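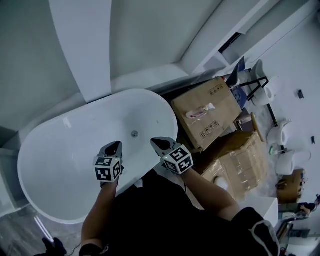 Nuvon Rank Tracker

Keyword tracking for small sites and the people who look after them. Daily positions, plain reports, no training needed.

From $46 a month. Cancel whenever.

What you get

Daily position checks on every keyword in your plan. Desktop and mobile, tracked separately. Local results by city or zip code. Email alert when a page drops more than 5 places overnight. History kept as long as your account is open - we don't trim it after a year like we used to.

Set up

Paste in your domain. Paste in your keywords, one per line, or upload a CSV. Pick your locations. Done. First positions usually show up within the hour, full history starts filling in from the next morning.

Coming from another tracker? Export your old data and upload it under Settings, Import. Dates need to be in the first column. If the import stalls, split the file in two and try again, large ones time out sometimes. Fix is coming in October.

Plans

Starter - 1000 keywords, one site, daily checks. $46 a month.
Studio - 4000 keywords, as many sites as you like, client logins, your own logo on reports. Price on request, depends on locations.

Both plans include mobile, local tracking and alerts. Extra keywords can be added any time from the billing page, charged from the day you add them.

Reports

PDF or a live link. Live link is better for most clients, it updates itself and doesn't need a login. You choose what goes in: positions, movement, visibility score, landing pages, notes. Notes are worth using. Write down when you changed a title tag or moved a page and it'll show as a small flag on the chart, so three months later you know what that bump was.

Reports can go out weekly or monthly. Pick a send time when you set them up. Default is 7 a.m. in your account's time zone, so check the time zone first, a lot of people dont.

The visibility score

One number per site, 0 to 100. It weights each keyword by how often it gets searched and how high you sit for it. A jump from spot 12 to spot 9 counts for more than a jump from 60 to 30. Good for seeing a trend. Don't compare it with scores from other tools, everyone works theirs out differently.

Add-ons

Skesuletti - site crawler. Finds broken links, missing titles, duplicate descriptions, redirect chains, slow pages. Runs weekly, or push the button yourself. Results show up next to your rankings so you can see wether a page that slipped also has a problem on it.

Tritcombe - competitor watch. Add the domains you care about and we track them on your keywords. Shows who moved up when you moved down, plus new pages of theirs that start ranking. Studio plan only for now.

Appiah - connector for spreadsheets and dashboards. Pulls your positions out on a schedule. Read only. You'll need an API key, which the account owner can make under Settings, Keys.

Good to know

Positions are checked without a signed-in account, so what you see in your own browser may be different. Search history, location and device all shift things around.

Map results are tracked as their own line. They don't count toward the normal position.

Deleted keywords free up their slot the same day. Their history stays in the archive and comes back if you add the keyword again, as long as the spelling matches.

Works with

Current versions of the major browsers. Phone view is fine for checking numbers, less fine for bulk edits - use a computer for those.

Billing

Monthly, by card. Annual invoices available on Studio. Upgrades take effect right away, downgrades at the next billing date. Cancel from the billing page and the account stays open until the end of the month you paid for. Download your history before then.

Support

Chat inside the app, weekdays 9 to 5 Eastern. Email any time. Please include the domain and the keyword you're asking about, otherwise we just have to write back and ask for it.

Start trial
Ask about Studio
Import guide
API docs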